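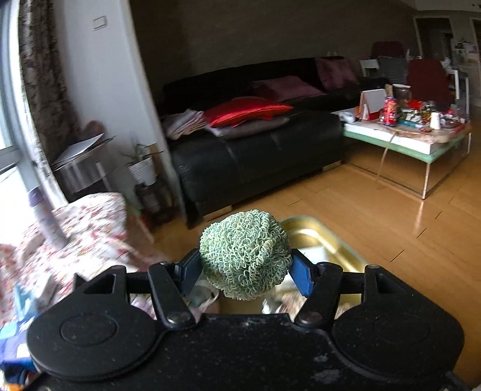
Living room day. Starting with the floor, because you can't get to anything else until the floor is done.

Small stuff goes on the gold tray first. Scrubbers, odds and ends, whatever has wandered in from the kitchen. Then the tray gets carried out in one trip. I used to take things back one at a time and it took all morning.

The green mesh scrubbers are the curly kind. Good on pots, bad on anything shiny. I did the rim of a tray with one years ago and you can still see the marks. A soft cloth and dish soap is plenty for metal trays.

Floral fabric is next. It goes in the wash with the cushion covers, cold, then on the line if the weather holds. I fold it in eighths so it fits the hall cupboard.

Black leather sofa: vacuum the seams, wipe with a damp cloth, dry it straight after. It's an L, so the corner collects everything. I paid $152 for a Clarnard leather kit last April and haven't used half of it. The damp cloth does most of the work.

Brown wall behind it is textured and holds dust. Dry brush, top to bottom. Don't wet it. Ours went patchy the one time I tried.

The long curtain by the window only gets washed twice a year. In between I go over it with the brush attachment. The brown and grey pattern hides a lot, so I go by the date and not by how it looks.

Spiky plant in the white pot is happy in that corner with the daylight. Water every 10 days, less in winter. I lift the pot off the dark stand and wipe under it while I'm there.

Papers on the side table are the last job and the one I put off. Bills in the Bikside folder, manuals in the drawer, the rest recycled. Giving myself until 8 tonight.

Someone asked about the vacuum. It's a Pikon, the older corded one. Bags are getting hard to find, so I bought two boxes.

Kitchen tomorrow. Starting with the shelf over the stove.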